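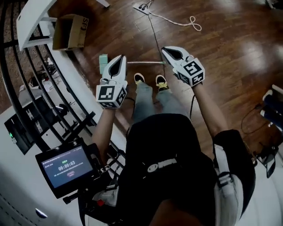

Figure 1. Polished wooden floor beside the black metal railing.

3.2 Floor and Railing Area

The upper landing was selected by Jintana Thepsuriya and Nipon Yensuk as the second study area for the household tidying project. The floor is polished wood, and the railing stands on a curved white base that follows the edge of the boards.

Tidying sessions were held in October. Each session lasted 17 minutes and began with the clearing of small items from the floor, followed by sweeping along the railing base. A total of 14 sessions were completed, eight of them by Fongchan Thongdee.

Dust collected most often where the base curves. The group recommends that this section be swept first in future sessions. Session times are listed in Appendix B.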